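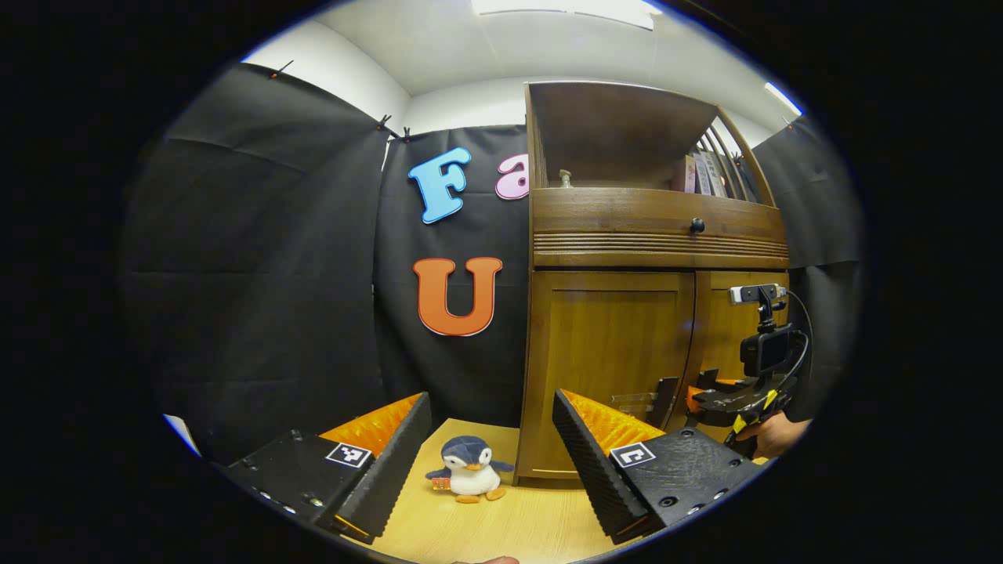
This page was last changed in June, at 9:19 p.m.

Drolton Rules

The Drolton Rules are a set of working practices for recording household tasks with hand-held grippers, the kind a person carries around in place of a robot arm. They began as a sheet of paper taped to a door at the Drolton workshop and have since grown to 19 rules, several of which contradict the sheet. They have no legal force. Their moral force varies with the time of day.

Background

The first version was written after a long recording effort on opening cupboards, known as Catport. Of 861 takes, 699 were judged fit to keep. Most of the remainder were lost to ordinary causes: a hand in front of the lens, a cable around a chair, an operator who stopped to answer a question. The sheet dealt with these in capital letters. A longer text, called the Wirkex edition after the workshop that typed it up, put them in lower case and added definitions. It defines "door" twice.

Scope

The rules cover tabletop and furniture tasks done by one or two people with gripper tools. They do not cover arms bolted to a bench, which have their own rules and more expensive accidents. Soft toys, cabinets, drawers and kitchenware are all in scope. Food was in scope until the second edition.

Main provisions

Markers. The square printed marker on each finger housing must be flat, clean and in view of the tool's own camera for the whole take. A marker with a curled corner is replaced. Pressing it down with a thumb is listed separately as a thing people do.

Backdrop. Plain dark cloth is preferred, clipped along its top edge. Creases are tolerated. Decorations may stay up, provided they stay up for the entire session; the rule on this point is firm and was plainly written by someone who had been picking letters off the floor.

Hands. Operators keep their fingers behind the housing. A fingertip at the bottom of the view is a minor fault and is logged as such. Two minor faults make one major fault, except in Danladi practice, where it takes three.

Cables. A loop of slack is left at the tool. Cables are not to be held in the teeth.

Doors. A cabinet door is taken by its handle and swung at an even pace. Opening it by the edge is forbidden, although everyone does this at home. Where two tools are in use, one may hold the door while the other faces the opening.
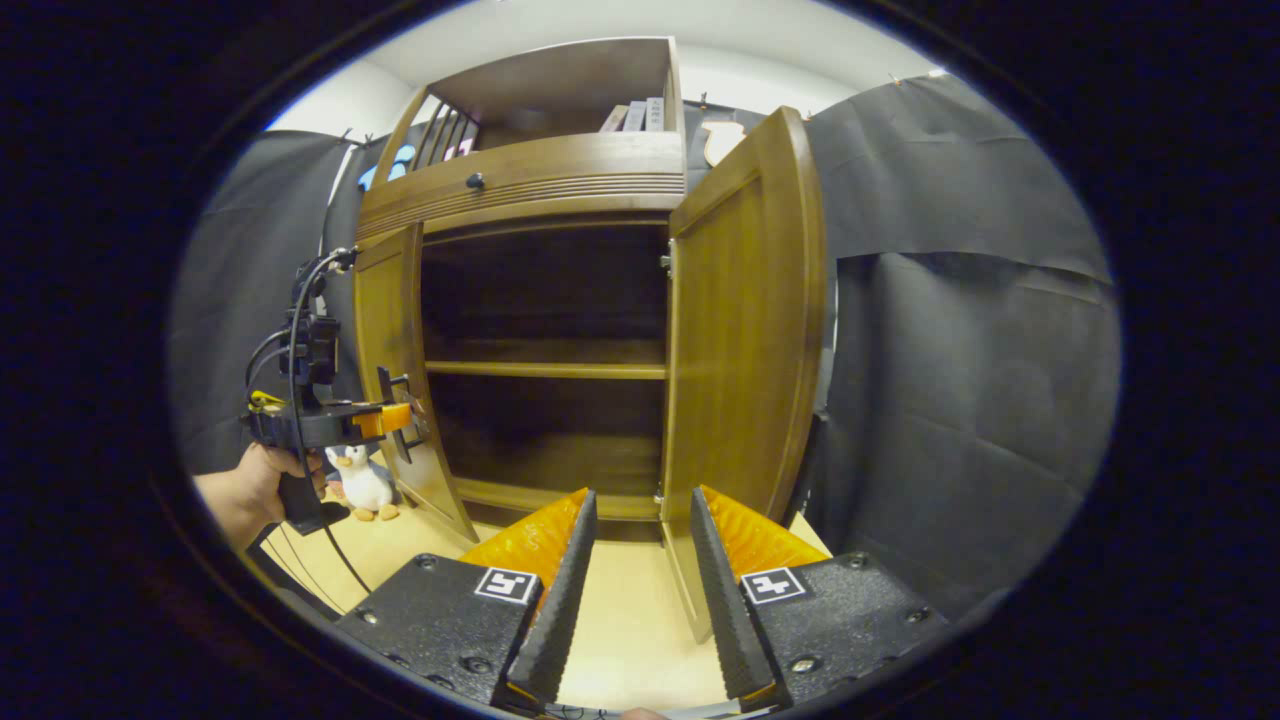
Holding the left door by its handle, with a second pair of fingers facing the open cabinet.

Props. Loose objects are placed before the take and left alone until the task calls for them. An object that has drifted into the path of a door is not nudged clear with a foot. The take is stopped and the object is moved by hand, with whatever dignity remains.

Two-person work

Rule 9 says that one operator leads and the other follows, and that they decide which beforehand. It is the shortest rule and has the longest commentary. The leader calls "start," "hold" and "done." The follower may call only "stop," but may call it as often as needed.

Reception

The Wirkex edition is praised for its section on markers and largely ignored on the subject of footwear. Critics have objected that the fault system rewards operators who do not write things down. A proposed reply to this criticism has been in draft since the second edition.

Danladi practice

A variant in use at the Danladi workshop drops the rule on cables, merges props with backdrop, and requires a pause with the fingers open at the start of each take. The pause was later adopted at Drolton, where it is described as a local tradition.

See also
Catport
Fiducial marker
Cabinet hinge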